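Open day at Skasora, and my feet have only just recovered

I've been walking past the hoardings on the old cannery site in Govia for what feels like half my adult life, so when the flyer for the Skasora open day turned up in the letterbox in May I stuck it straight on the fridge. For anyone who's not local, Skasora is the cohousing place down by the creek. You get your own flat with your own kitchen and bathroom, and then there's a big shared dining room, a garden, a workshop and a guest room that everybody in the building can book. Dotico did the conversion. I'm not in the market, or I wasn't when I left the house, but I am extremely nosy about other people's floor plans and there was the promise of a sausage.

Doors opened at 10 am and I got there a bit before, thinking I was being clever. The queue already went past the bike racks and up to the bus stop. I'd guess over 100 people by the time they let us in, lots of prams, lots of people around my mum's age with folders under their arms. We got a sticker each and a photocopied map with the compass pointing the wrong way (I spent the first part of the tour convinced the morning sun came in over the car park).

They sent us round in groups, starting in the courtyard. It's smaller than it looks in the brochure but it's lovely, all brick paving with gaps left for thyme and a row of old cannery trolleys planted up with silverbeet and parsley. There's a lemon tree in the corner which was apparently there before the cannery shut and which the builders had to work around. Loaded with fruit, too! They let us take one each and mine's in the bowl next to me as I type.

Then the common house. This is what I'd really come for. The dining room has those high sawtooth windows from the factory days, so the light's beautiful, but oh my goodness the noise. With our group in there and another one coming out of the kitchen I couldn't hear a word our guide was saying. I asked about it and was told acoustic panels are on the list. Shared dinners happen a couple of nights a week, you sign up on a whiteboard, and if you eat you also take a turn cooking. One bloke behind me asked what happens if you're a terrible cook and got told you end up on dishes, which seemed to cheer him up.

The kitchen itself is serious, with a long steel bench, a big range, and a pantry with everyone's shelf labelled. I had a good look at the shelves. Somebody in that building gets through a frightening amount of chickpeas.

After that we went up to see the flats. Three were open, a studio, a one bedroom and a family one at the end of the walkway, and this was where the queue got silly because you could only fit a few people through at a time. The studio's the one everybody was talking about on the way out. The bed sits up on a platform with drawers underneath and the kitchen runs along one wall, and it felt bigger than my first place did with a whole extra room. No bath though, and I could not live without a bath.

The one bedroom was my favourite. Wooden parquet on the floor, a deep windowsill you could sit in with a cup of tea, and a little laundry corner instead of having your machine jammed under the kitchen bench the way mine is. I am aware that getting excited about a laundry corner says something about my age.

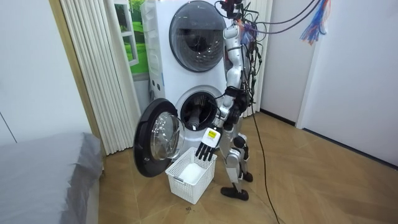

The laundry corner in the one bedroom, with the washer and dryer stacked to save floor space.

I'd assumed laundry would be one of the shared things, and so had nearly everyone else in my group. It was going to be, early on. The first plans had a laundry room on the ground floor, and the people who'd signed up voted for their own machines and turned the room into the workshop. I can see both sides. I lived in a block with a shared laundry in my twenties and I still get cross thinking about the person who used to take my wet things out and leave them on the windowsill. On the other hand I met my best friend in there, so.

The bit I'd want to check before signing anything is clearance. In a narrow corner you need to be able to get the door right round and still bend down with a basket, and my knees don't do narrow any more. A woman in front of me had brought a tape measure and was doing the whole flat, skirting boards and all, and reading the numbers out to her husband, who was meant to be writing them down and was looking at the view. I should have brought one too. My hallway cupboard is 90 cm wide and that's about the only measurement I carry in my head, so I spent the day comparing everything to my hallway cupboard.

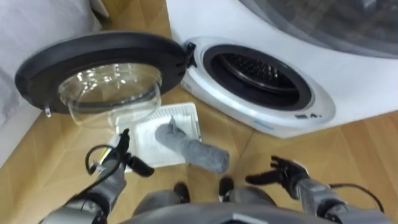 Front loader with the door swung all the way open.

The family flat I'm less sure about. Good sized bedrooms, and a proper linen press, hooray, but the living room's long and thin and I couldn't work out where you'd put a couch without blocking the way to the balcony. There was a lot of muttering about that on the walkway. Also the walkway runs straight past the kitchen windows. Some people will love waving to the neighbours while they do the dishes. I'd have a blind up within the hour.

Lunch was back in the courtyard. Sausage sizzle, with a veggie option that ran out early, and a trestle of flatbreads from Shojaei, the bakery across the road, which were still warm and had a herby cheese thing inside. I had 2 and then went back for a third to "take home", and it didn't make it to the car. Coffee was from an urn. Bring your own if you care about coffee.

The afternoon session was a sit-down talk on money and rules, and I'm glad I stayed, because that's where you hear the real questions. Pets are allowed, with a chat beforehand. Subletting's allowed but you can't do holiday lets. You're expected to put in a few hours a month on the garden or the cleaning or the bookkeeping, and there was a bit of an edge in the room when someone asked what happens to people who don't. The answer was fairly vague. I'd want that spelled out. I'd also want to know more about the lift, which was out of order on the day and had a handwritten sign on it that looked like it had been there a while. There was a ramp to the common house, but anybody who couldn't do stairs missed the flats altogether, and that's pretty poor for an open day.

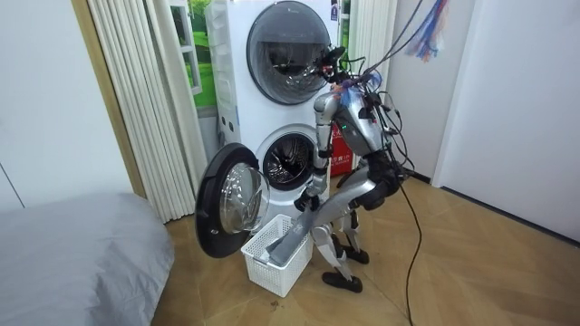

Do the washer and dryer come with the flat?

They're included in the one bedroom and family flats. The studio has the plumbing and a space, and you bring your own.

Parking, if you're thinking of going to the next one: don't bother with the street out front. I left the car behind the library and it was an easy walk along the creek path, a bit muddy near the footbridge. The bus stops right outside and it's only 2 stops from the station. Toilets are in the common house, clean, one of them with a change table. The map will tell you they're on the other side of the courtyard. They're not.

I got home mid afternoon with a lemon, a brochure and very sore feet, and then spent the evening moving my own furniture around. I've put my name down for one of the shared dinners, they take visitors if you book ahead, and I'll report back on the noise once the panels are up. If anyone here has been to one already, tell me whether you're meant to bring a dish, the form doesn't say.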